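Why Do We Sort Things? A Long Look at a Very Old Habit

Have you ever tipped a whole tub of buttons onto the carpet, just to hear the lovely rattle, and then found yourself pushing all the blue ones into a pile? You probably didn't decide to do it. Your fingers just got started. People all over the world do this with buttons and shells and marbles and lollies (especially lollies!), and grown-ups do it too, although they tend to call it "having a bit of a clean-up".

Sorting means putting things into groups so that the things in each group are alike in some way. The way they are alike is called a property. Colour is a property, and so are size, shape, weight, and what something is made of. Even smell is a property, as anyone who has sorted out a school bag at the end of term can tell you.

One pile, lots of answers

Now, the interesting part is that there is hardly ever only one way to sort a pile. Say you have a red apple, a red toy car, a green pear and a green sock. If you sort by colour, the apple goes with the car and the pear goes with the sock. If you sort by what you can eat, the apple and the pear go together, and the car and the sock have to keep each other company. Both answers are perfectly good. It depends what you want to know, or what you want to do next. If you are making fruit salad, please use the second one.

Scientists have had some tremendous arguments about this. Long ago, plenty of people thought whales ought to be grouped with fish, and you can see why: they live in the sea, they have fins and they swim beautifully. But whales breathe air, and they feed their babies milk, which fish don't do. When people looked at those properties instead, whales ended up in the same group as cows and kangaroos and you. The whales didn't change at all, of course. They went on swimming while everybody argued.

The button drawers of Lerlow

When I was small I lived in a town called Lerlow, and on the main street there was a haberdashery. (A haberdashery is a shop for sewing things, and it is one of my favourite words to say out loud.) It was run by Heledd Nicholas, who had a wall of tiny drawers that went up so high she needed a ladder on wheels. Each drawer held one kind of button, and there was a sample sewn onto the front so you knew what was inside. There were 677 drawers. I know because she had painted a number on every one, and the last was up beside the ceiling.

I once asked her how she chose which drawer to put a new button in, and she said she asked it questions. How many holes have you got? Are you flat or do you have a loop at the back? Are you bigger than my thumbnail? Each question sent the button to a smaller part of the wall, until there was only one drawer left that it could belong in.

That is a very clever way to sort, and it has a name. It is called a key. People who study plants use keys to work out which tree a leaf came from. The first question might be whether the leaf has a smooth edge or a jagged one. The next might be whether it is furry underneath. If every question has two answers, then four questions are enough to tell 16 different leaves apart, and that's as long as it takes to eat a biscuit.

Sorting when things are muddled

Buttons in drawers are easy to look after. It's much harder when everything arrives in one big jumble, and a great deal of the world does arrive that way. Think about the mail, or the recycling, or a lost property box in August when everyone has been shedding jumpers.
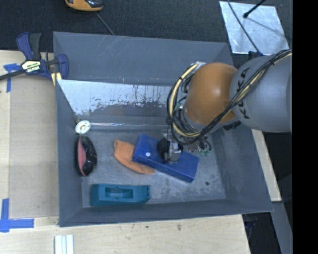 The trick with a jumble is to begin with the easiest difference. If you are facing a mountain of washing, you could try to find every pair of socks straight away, but you would be there until your hair went grey. It goes much faster if you pull out all the big things first, the towels and the sheets, and leave the small things behind. Then you pull the socks out of the small things. By the time you get to matching pairs, you are only looking through a little heap.

You can also let the world do some of the sorting for you. A sieve lets the sand fall through and keeps the pebbles. A magnet will pull steel paper clips out of a bowl of rice. Water is helpful as well, as corks float and stones sink. My friend Nkrumah Quartey grows beans, and he lets the wind blow the dry bits of pod away while the heavy beans drop straight down into his bucket.

Something to try at home

Find a good handful of small things: keys, pasta, pegs, coins, bottle tops, whatever you're allowed to borrow. Spread them out and sort them into two groups, but don't say what your rule is. Ask somebody in your family to guess it. Then mix everything up and let them have a turn at being the sneaky one.

You will soon find something that doesn't want to go in either group. Perhaps your rule was "metal or plastic" and you've come across a key with a plastic top. You can make a third group, or change your rule, or have a long discussion about it over your afternoon milk. Heledd kept a drawer for that sort of button, down at the very bottom where children could reach, and it was the one I always opened first.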